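4.2 The Stidham households and the problem of repeated names

The Stidham line is the best documented of the three families in our sample and, for that very reason, the most trouble. Between the parish register, the probate bundles and a family Bible that changed hands at least twice, we have 662 entries naming a Stidham. After linking, these collapse to 70 individuals, of whom 11 are called William. The family does not seem to have found this inconvenient. We did.

Earlier compilers dealt with the Williams by a method that might kindly be called optimism. Where two candidates were alive in the same township, the entry went to whichever one already had the more interesting life. One William thereby acquired three wives, two trades and a militia commission, while his cousin of the same name was left with a baptism and a burial and, apparently, nothing to do in between. Pillai's reworking of the tree was the first to give the cousin back one of the wives, along with the children she plainly had by him.

We follow Harish Pillai's rule that a link needs two independent points of agreement besides the name itself. A shared residence counts as one point. A shared witness on a deed counts as one, unless the witness was the local clerk, who witnessed everything. Age counts only when it was written down before the person's death, as the ages given on headstones in this family run from two years too young to nine years too old, with a marked fondness for round numbers.

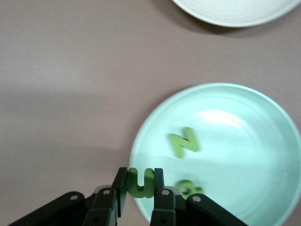 Figure 3. Mint-green plate with two green letter pieces; a third, a U, in the gripper.

Applied to the Achari and Haremus families, the rule changes very little. Both used a wide stock of given names, and the Haremus daughters in particular can be followed through marriage with almost no argument. Applied to the Stidhams, it leaves 62 entries attached to no one. We have resisted the urge to find them homes. An unlinked entry is an embarrassment in a printed pedigree, where every branch is expected to end in a leaf, but it does less harm than a confident error that is then copied for a century.

The worst single case is the Derkitport marriage. A William Stidham married there in February, the year being lost to a water stain, and the bride is entered only as "the widow." Four of our Williams were of an age to marry a widow, and two of them lived within a day's ride. The published genealogies all choose the elder, on the strength of a letter that mentions "my late journey to D." The letter says nothing of a wedding. A man might forget to mention such a thing to his brother, but he does find room for a full paragraph on the price of a mule.

We therefore carry the marriage as an event with an unassigned groom. This has one awkward consequence for the counts in Section 5, where the widow contributes a household and her husband does not. Readers who prefer their couples complete may add him back by hand, choosing whichever William they like best; the household totals are the same for any of the four.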